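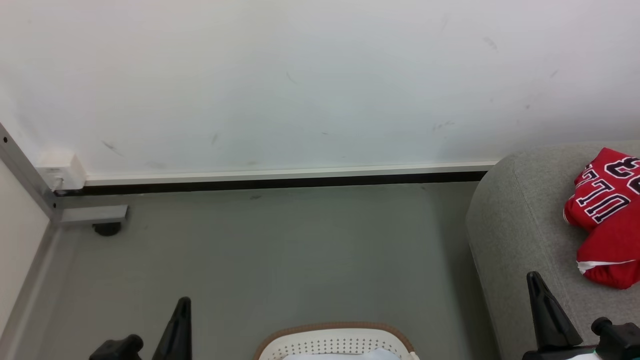 Ticket 323: Fumholm map drops out of sync in team matches

2 comments

Game: Flevalness, current patch
Where: Pultier league server, dedicated, run through Medve
Reported by: Yesenia Nava
Picked up by: Si-eun Woo
Status: Fixed, leaving open until the next league night
Opened: Sunday, August 1, 2004

Original report (Yesenia)

Hello! First of all, Fumholm is a cracking map and I want it to stay in the rotation, so please don't read this as a request to bin it. The river crossing is the best bit of level design we've had all season and people are still arguing over whether you should rush it or wall it off.

The problem is that team matches on it fall apart in the middle. Everybody is playing happily, then the "Players out of step" box comes up and the server throws one side back to the lobby. The match is recorded as a loss for whoever got thrown out, so I've had two captains emailing me about the table.

What I know so far:

- Only on Fumholm. The other maps in the rotation are fine.
- Only in team matches. I've played duels on it all week and not had a single one go wrong.
- It never goes in the opening. We always get our towns up and the first fights done.
- Different people get dropped each time, so I don't think it's one person's dodgy line.

Replays attached. The second one is worth watching anyway for the ferry ambush.

Si-eun, first look

Lovely report, thank you, and yes, that ambush is fantastic. I've watched it more than I needed to.

For anyone following along, Flevalness doesn't send the whole battle down the line. It sends the orders, and each machine works out the fighting for itself. Every so often they compare totals, and if the totals differ you get the box. So a dropped match nearly always means somebody's copy worked something out differently, and the box appears a while after it went wrong.

Checked first:

- Patch version. Medve logs it when a player joins. All the same.
- Map file. Also the same, Medve refuses you at the door if it isn't.
- Server load. Hardly breaking a sweat.
- Line quality. A few spikes, nothing near the moment of the drop.

So that's the easy list done with, and none of it helps. On to the replays.

Si-eun, replays

Played both back on the server's own copy of the game. They run straight through to the finish with no box. That's useful! If the orders were bad the replay would break too, so the orders are good and something on a player's machine is giving a different answer.

Both matches dropped shortly after the winter event. On Fumholm the river freezes at 600 seconds and troops can walk over it. I had forgotten that the map does this because duels are normally over by then.

Yesenia, can you play a duel and just sit there until the river freezes?

Yesenia

Did it with my brother last night. We built nothing, waited for winter, watched the ice come in (pretty!), then marched back and forth over it for ages. No box. Sorry, I was hoping to break it for you.

We did notice that the ice looked different on his screen. Mine has cracks and his was plain blue. Probably just his graphics card, his PC is older than mine.

Si-eun

Don't be sorry, the cracks could be the best clue on this ticket. Do you have the Winter Extras pack installed? The one from the fan site that changes the snow and the footprints?

Yesenia

Yes! Most of our team has it. The other teams, some do and some don't. Surely that's only pictures though?

Si-eun, found it, I think

It's supposed to be. I downloaded the pack and opened it up. Nearly all of it is pictures, just as the readme says, and very nice work too. But there's one terrain file tucked in with them, and in it the ice has its own walking speed for heavy units. Carts and siege crews cross it a touch slower than they do in the standard game. I suspect the author was testing something and left it in.

That fits with everything so far:

- Heavy units on ice is the only case that matters, so other maps are safe.
- Duels finish before winter, or nobody has got as far as siege crews.
- When you and your brother marched over, you'd built nothing, so it was only your starting scouts.
- The server runs the standard game, so its replays are happy.

Medve checks the map and the patch at the door but doesn't look in the extras folder, so it let everyone in.

Steps to make it happen on purpose:

1. One player with Winter Extras, one without.
2. Start Fumholm, build a siege crew each.
3. Wait for the freeze.
4. Send a siege crew over the river.

I ran this on the test server and got the box. Ran it again, got it again. I may have cheered. Then I took the terrain file out of the pack, left the pictures alone, and the match carried on until I got bored and resigned.

Fix

For players: close the game, open the extras folder, go into Winter and delete the file called terrain. Leave everything else and you keep your cracked ice and footprints. If you'd sooner not poke about in folders, taking the whole pack out works too.

For the server: I've added the extras folder to the list Medve checks. Anyone with a changed terrain file now gets a message naming the file before they reach the lobby. Pictures and sounds are ignored, so your silly horse noises are safe.

I've also written to the pack's author with the details. No reply yet.

Yesenia

Brilliant!! I deleted the file, got both captains to do the same, and we played a full team match on Fumholm tonight with carts going over the ice in all directions. It went the distance and we lost fair and square - best game I've had since June.

What happens with the two matches in the table?

Si-eun

Both struck out and to be replayed, if the captains agree a night between them. I can't award them from the replays, tempting as it is after that ambush. Could you put the player fix on the team notice page? People read that more than they read tickets.

Yesenia

Done, and pinned to the top. The first replay is pencilled in and I'll post here once it's been played.

Related tickets

Fumholm: ferry can be loaded while sinking
Medve: lobby chat scrolls back to the top when someone joins
Flevalness: replay list sorts by name only
Pultier league: how to report a dropped match
Request: night version of Fumholm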